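Teaching the club arm to plug in a patch cable

Posted October 6, 2023

Our robotics club at Stinska picked cable plugging for the Ivico challenge this season, and after 137 practice runs I finally have a routine worth sharing. It's a great task for a student team – cheap parts, quick resets, and plenty of ways to mess up!

Start with the rack. Use a small open-frame one if you can get it, so you can see your ports from every side. We mount the switch at the top with the server right under it. Leave the power off for the first week and just work on motion.

Next, pick one port and stick with it. I know it's tempting to jump around (we did, back in March, and our notes were a mess), but a single target makes it much easier to tell if you're getting better.

Break the run into 4 steps: reach, grab, line up, push. Drive each one by hand in Podbridge, save it, then play it back slowly. Grab the cable just behind the plug. If you hold it any farther back, the plug droops and you'll never line it up.

Now for the soft stuff. Lay down bubble wrap in front of the rack and start the cable on top of it, with a nice loose curve. 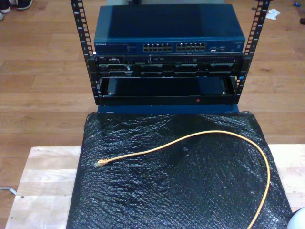
Change that curve a little before every run, or your arm will only ever learn one cable shape. Do 20 runs, take a break, and look over your misses before you touch any settings. Most of ours came from the line-up step, so I slowed that one down and left the rest alone. Our best day so far was 44 clean plugs, and the Endale team has already asked for our saved steps. I'll post the files once I've cleaned up the names.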